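3.2 Workstation and student task

The course project ran over one term with five student teams. Each team was given the same desktop computer and the same bench, and was asked to program a robot arm to handle small parts from the computer. We chose a desktop tower because most of the students had opened one before, and because the parts are cheap to replace when a grasp goes wrong. The project was called Uto in the course handbook, and we use that name in the rest of this paper.

The tower lies on its side on a slotted aluminum table with the side panel off. A 3D-printed tray next to it has raised holders and slots, and the teams were free to redesign the tray as long as it could still be bolted to the table (Figure 2). The first version of the tray was printed by the Makhubela team and shared with the others. 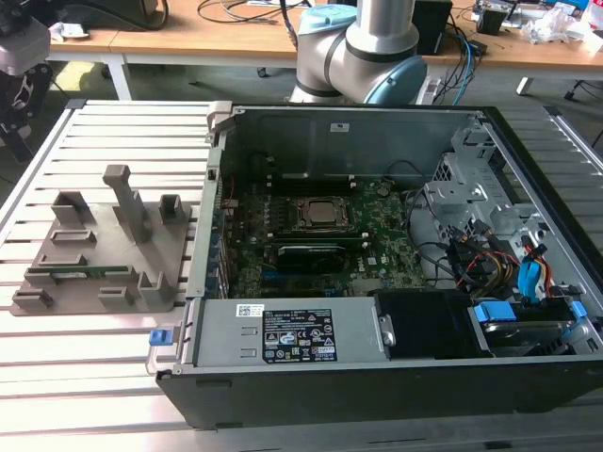

Figure 2. Open tower and fixture tray on the worktable, with a RAM module lying in one of the slots.

Rodrigo Ibarra wrote in his project diary that the cables gave his team more trouble than the memory did: "We planned for the slots and forgot the wires. Every path we taught on the first day went straight through the SATA leads, so we had to come in from the other side and teach them all again." Similar remarks appear in the diaries of two other teams — both had planned their paths from a drawing of the motherboard alone.

After these early trials we changed the order of the work. Teams now had to show that they could place a part in a printed holder before they were allowed to work inside the case. A holder can be reprinted overnight, and a failed insertion there does no harm to the motherboard. The wrist camera was used at this stage to check the angle of the part against the mouth of the holder.

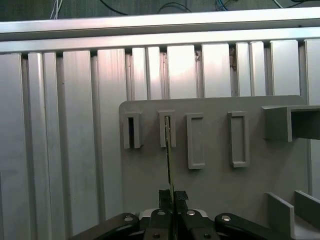

Each team logged 50 attempts at this step, except the Ukness team, which logged 45 and lost the remaining five to a full disk. This gives 245 attempts in all. An attempt was marked as failed if the part had to be touched by hand at any point, even when it ended up in the holder. Of the failures, 59 were put down to tilt at the moment of contact. The rest were mostly poor grasps, where the part had turned between the finger pads on the way over.

The logs up to 7/14/19 were entered by the students themselves. Later ones were entered by Araceli Lozano from the team notebooks, using the same form. We did not find a difference between the two sets that would affect the results in Section 4.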